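Chore Readiness Walkthrough, Bench 2
Checklist with comments, June round
Filled in by: Jiahui Liao
Read over by: Oana Voicu (her notes are marked OV)

Some of you are new to this sheet, so a word on how I use it. Every line gets OK, FIX or WATCH, and then I ramble underneath until I've said what I wanted to say. The marks go into the Coman log and the rambling goes to the team. The big question on this round is the same as last time: would I let a two-armed machine loose on ordinary tidying, in a real house, with a real person's stuff on the table? Keep that in the back of your mind while you read.

PART A. TABLE AND SURROUNDINGS

A1. Table covering flat, no lifted edges: OK
I ran my palm along the front edge and both sides. There's a smudge on the carpet that I'd like brushed out before the next round, but it doesn't affect anything.

A2. Items on the table are things you'd find at home: OK
Bottles, a hand brush, a small box. I like this set a lot! It's much closer to my own kitchen table than the foam blocks we used to get from Bolletti, and bottles are a good honest test. They roll, they tip, and they get knocked by elbows.

A3. Drinks bottles capped: OK
Caps on, both of them. Please keep it that way, I don't want to be mopping near the power strip.

A4. Cables clear of the work area: FIX
My least favorite line, and it's a FIX again. One black cable comes down over the right side of the table and over the front edge, right where a sleeve or a swinging arm could catch it. Hatice Gezer is going to try routing it behind the post. (OV: please do this before anybody tries the sweeping chores.)

PART B. DELICATE ITEMS

B1. Item can be lifted without crushing: WATCH
The folding screen is what I'd been nervous about. Pleated paper, brushed writing all over it, a lattice of thin slats on one side. If you handed it to my nephew I'd be hovering. A machine has to hold it hard enough that it doesn't slide and soft enough that the folds stay folds, and it has to do that with two hands that don't pull against each other.
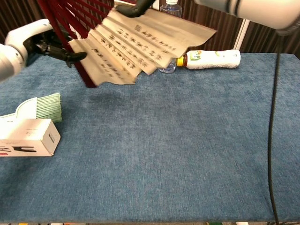
B1. Folding calligraphy screen held off the table, one grip on the upper edge and one at the lower left.

I'm marking it WATCH and not OK, and I know Ljubica Dumitrescu will argue with me about it. She thinks a clean lift is a clean lift. My worry is the low corner, which tips down close to the carpet. On a shelf full of knickknacks that's the corner that snags. I'd like to see a bit more height before I call it good for the home list.

B2. Paper edges checked under the lamp: WATCH
The edges look aged, so old wear and new wear are hard to tell apart. I've asked for a "before" sheet to be kept with each paper item. Jahangir Wanigasekara already does this for the Cesix bench and it takes him 60 seconds, so we have no excuse.

B3. Neighboring items left enough room: FIX
The two bottles sit very near where the screen gets handled. Slide them back, or take them off for the paper items and bring them out again later. (OV: I'd leave them. Homes are crowded.) Fair point, Oana, but I want the easy version passing first!

PART C. TOOLS WITH HANDLES

C1. Handle suits both hands: OK
I've gone back and forth on this one for ages. We have two quite different hands here, a black one and a white one, and people keep asking me which is better. I don't have a winner. What I care about for chores is whether they can share a job, the way you'd steady a broom with one hand and push with the other.

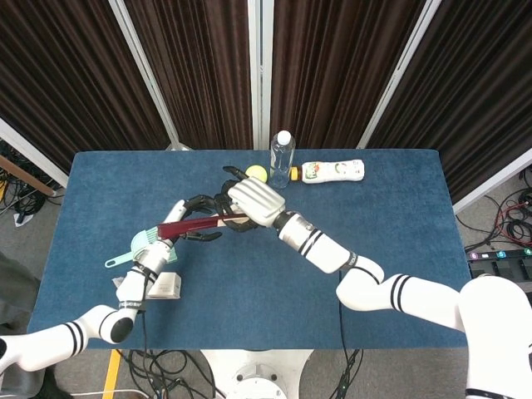 C1. Long red handle held by both hands over the middle of the table.

Chores are full of long handles (mops, dusters, those window things), so I put a lot of weight on this line. A long handle is also a lever, and a small wobble at one end gets big at the other. Hence the next item.

C2. Clear space for the full reach of the tool: WATCH
The tennis ball is close to the white hand. A nudge and it's off the back, and then somebody's crawling around by the curtain looking for it. I'd park it in a tray.

C3. Full 360 degree walk around the table possible: FIX
Nope. There are cables across the floor by the base and more bundles off to the right. I did my walk like I was crossing a creek. Cable covers are on the Clorell order, and I'd like them down before the next visitors come through.

C4. Observers standing back from the arms: WATCH
Somebody's leg was right up beside the left arm. We all do it, me included, you want to see what the fingers are doing. Let's put tape down and stick to it.

PART D. MY OVERALL MARK

Ready for unsupervised chores in a home: NO
Ready for supervised chores, one person watching with a hand near the stop: YES, for handles and bottles. Not yet for paper.

I'm more cheerful about this than I was in the last round, and I'd happily have it hold the other end of something while I dust. Would I leave it alone with my grandmother's fans? No way. Ask me again once A4, B3 and C3 are closed.

Open items: A4 (Hatice), B3 (me), C3 (waiting on Clorell), tape for C4 (Jahangir, if he can find the roll).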